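The year we started reading the meter

Posted Dec 12, 2023

I've been meaning to write this up since the autumn, and then the boiler went, and then my sister came to stay, so you're getting it rather later than I promised. Several of you asked after my last post how we got on with the water meter, and whether a household of four (five when Irina is home from university) can really bring its use down without everyone going about grubby and cross. The short version is yes, mostly. The long version follows — you know me by now!

We live at the top end of Jernthorpe, where the supply comes from boreholes in the chalk. For years I gave it no thought at all. You turn the tap and there it is. Then two dry summers came one after the other, the stream by the lower footbridge went down to a line of damp stones, and I started going to the evening talks in the village hall. Hryhorii Stetsiuk gave the one that got me going. He spent his working life on groundwater, and he drew the whole thing for us on the back of a roll of wallpaper: rain going in on the hills, the slow creep through the chalk, the pumps taking their share, and what was left over for the stream. I went home and dug the lid off the meter that same night, with a torch between my teeth.

Our first proper reading came out at 558 litres a day. I did the sum again, quite sure I'd put the point in the wrong place, and got the same answer.

The kitchen was where I began, as I'm the one who is mostly in it. We had always rinsed everything under a running tap before washing it, and then rinsed it again afterwards. Now there's a bowl in the sink, plates get scraped well, and the rinsing is done in one go at the end. It took a fortnight of nagging (mine) and sighing (everybody else's) before it stuck.

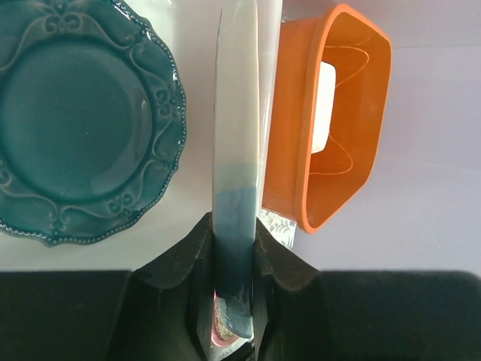 The bathroom and the bath question

I love a bath, and I'm not giving it up. What I did do was move mine to Sundays and take a shower the rest of the week, and Ihor put in a new shower head for us, a plain one from Skilus that he had left over from another job. It feels a bit thinner than the old one and I grumbled for a few days. I don't notice it now.

The bigger find was the downstairs loo. Kojo Akpalu, two doors along, told me to put a few drops of food colouring in the cistern and leave it an hour without flushing. Well, the pan went a lovely shade of green. It had been trickling away for goodness knows how long, day and night, and a new washer put it right. By the end of that month we were down to 420 litres a day, and I was unbearable about it at the dinner table.
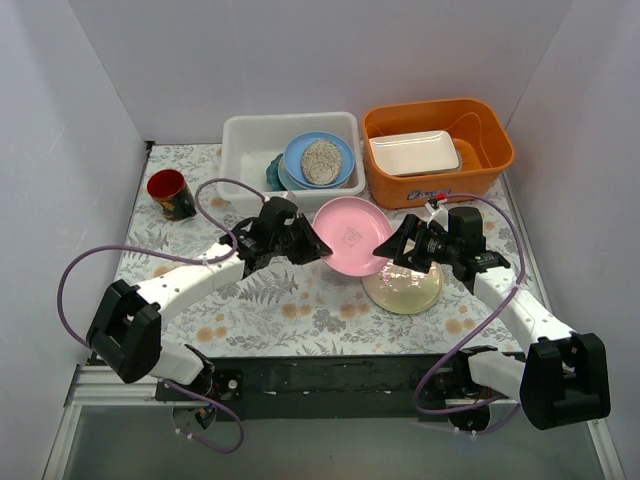 A pink plate against the flowery print.

Out of doors we have 2 butts on the back gutter and I water the beans from those with a can. They ran dry in June, which was a blow, so I'm hoping to fit a third behind the shed in January if the ground isn't frozen solid. Washing-up water goes on the roses. They seem perfectly happy with it, greenfly and all.

I'd like to see us at 300 litres by next summer, though with Irina home and washing her hair every morning I make no promises. The stream has come back up since the October rain, by the way, and there were wagtails by the footbridge on my last walk down. If you've tried one of those rainwater tanks that feeds the washing machine, do leave me a comment, as Ihor is keen and I'm still wavering over the cost.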